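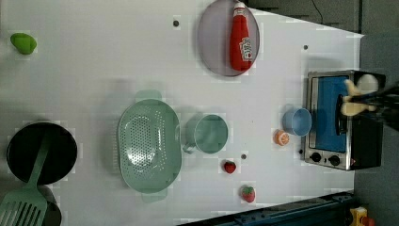 How a Robot Decides What to Do Next
Tech for Kids
10 February 2026
By the Mindar Kids Desk

Say you want a robot to put a toy strawberry in a bowl. You could do it without thinking. A robot needs software, and the software has to work through the job in steps.

The first step is called perception. A camera sends the computer a picture, but to a computer a picture is only a long list of numbers. A program looks for patterns in the numbers and puts a name on each thing it finds: strawberry, ketchup bottle, plate. To learn those names, the program at the Steltthorpe lab studied 900 pictures first. It still gets mixed up sometimes - two red things can look a lot alike.

The second step is planning. The planner at Steltthorpe is called Sokden. It draws an invisible path through the air from where the gripper is to where it needs to go. If a bottle is in the way, Sokden bends the path.

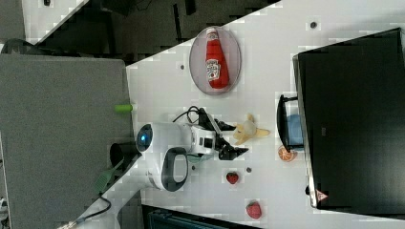
Gill wrote to us that the planning part sounds like finding your way to the bathroom in the dark, and asked what the robot does if somebody moves the bottle while the arm is on its way. The answer is that it looks again. New pictures keep coming in, and if the bottle is in a new spot, Sokden throws out the old path and draws another one.

The third step is control. Control software tells each motor how far to turn and how fast. It checks the arm 500 times every second and makes tiny fixes - a little more, a little less - so the arm stays on the path.

Try it at home: put a cup on a table and close your eyes. Have a friend guide your hand to it using only the words left, right, forward, back and stop. Your friend is the perception and planning. You are the motors.

31 shares
3 comments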